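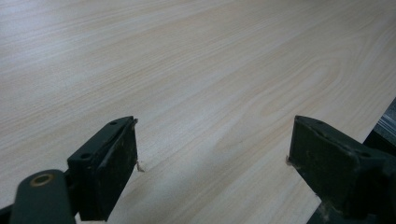

Two-finger hand-held gripper, open over a wood-grain tabletop

The Nalby rules are a set of working rules for the care and checking of two-finger grippers used in robot training and in hand-held data recording. They cover the state of the fingers, the surface the work is done on, the opening and closing checks made before a session, and the notes kept afterward. The rules were first written down for use inside one laboratory and were later taken up by several small workshops that use similar tools. They are a guide to good practice and have no legal force.

Background

Hand-held grippers carry the same kind of fingers as a robot arm but are moved by a person. A camera fixed to the tool records what the fingers do, and the recordings are later used to train an arm to do the same task. The fingers therefore appear in nearly every recording. Any change in them, such as a worn pad or a fingertip mounted at a slightly different angle, is carried into the training material along with the task.

Before the rules existed, each operator at the Nalby site looked after a tool in his or her own way. Some cleaned the pads after every session and others only when an object slipped. A review led by Athina Deligiannis compared 208 recorded sessions and found that the written notes often said nothing about the condition of the fingers. The first draft of the rules came out of that review and was put into use the following March.

Scope

The rules apply to grippers with two facing fingers that move toward each other. Suction tools, tools with three or more fingers and soft inflatable grippers are left out. Power supply, emergency stops and the guarding of robot arms are also outside the rules, and a workshop is expected to follow its ordinary safety requirements for these.

Condition of the fingers

A finger is treated as having three areas: the gripping face, the tip, and the body with its mounting holes. Each is judged separately.

The gripping face may show scuffs and dull marks. It must not have loose material on it that could come between the pad and an object. Dust is wiped off with a dry, lint-free cloth. Solvents are allowed only if the maker of the pad permits them, and the pad must be left to dry fully before use.

The tip is checked for threads, fibers, shavings and torn edges. Loose material is removed by hand or with tweezers while the tool is switched off. If a strand is part of the pad itself it is trimmed and not pulled, as pulling can lift the pad from its backing. A pad that has been trimmed twice in the same spot is replaced.

The body is checked for cracks, and any fasteners for tightness. Surface wear on the body has no effect on whether the tool passes. Grease or residue near a moving joint is cleaned away even when the finger moves freely.

Fingers are replaced in pairs. A new finger facing a worn one tends to push objects to one side as the gripper closes, and the operator may correct for this by hand without noticing.

The work surface
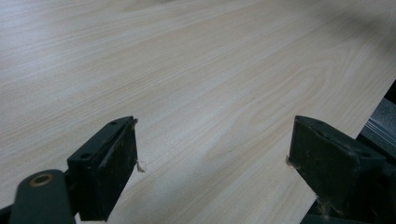
Kokkinos Robotics Laboratory – Hand-Held Tools Group

A session starts on a clear area of the table. The operator holds the tool over this area with the fingers fully open and keeps it still for 4 seconds, then closes and opens it once. This is known as the open check. It gives anyone who reviews the recording a plain view of both fingers before an object is handled, and a short record of the widest opening.

Tabletops with a printed or natural grain are allowed. The rules advise against changing the surface partway through a set of recordings. Where a table has a glossy finish, the lamps or blinds are adjusted so that glare does not fall across the gap between the fingers. Some reflection toward the edge of the table is accepted.

The fingers should not be dragged along the tabletop during the open check. Contact with the table during a task is a different matter, and is allowed when the task calls for it, as in picking up a coin or a sheet of paper. Tasks of this kind wear the lower corners of the pads faster than others, and the check interval is shortened for them.

Check intervals

The standard interval is one full check every 50 grasps, or at the start of each session if that comes sooner. For tasks that involve cloth, rope, cardboard or untreated wood the interval is cut to 14 grasps. Material from these objects collects at the tips and in the narrow spaces behind the fingers.

A check is also made after a tool has been dropped, after a finger has been changed, and whenever the tool passes from one operator to another.

Record keeping

Each tool has its own log, kept on paper or as a shared file. An entry gives the tool number, the operator, the task, the result of the open check and any cleaning or repair. The words used for condition are limited to "clean," "marked," "debris present" and "replace." Earlier versions of the log allowed free description, but entries from different people proved hard to compare.

When debris is found partway through a session, the recordings already made are kept and labeled. They are not deleted. Whether they are used for training is decided later by the person in charge of the data set, who may want a share of recordings made with imperfect fingers.

Adoption and variants

The workshop at Pirkon uses the rules almost unchanged, with one added step in which the fingers are closed on a flat gauge to test whether the pads meet evenly. Harkance, which builds its own fingertips, has dropped the rule on replacement in pairs for its molded tips and keeps it for all others. The Kokkinos laboratory uses a printed one-page version that hangs beside each table.

Criticism

Operators have objected mainly to the shorter interval for fibrous materials, which they say breaks up the work and makes it harder to keep a steady motion from one recording to the next. A second complaint concerns the word "marked," which covers everything from a light scuff to deep scoring. Deligiannis has proposed splitting it into two grades, but the wording had not been changed as of the 2023-08-27 revision.

See also

End effector
Gripper calibration
Preventive maintenance
Teleoperation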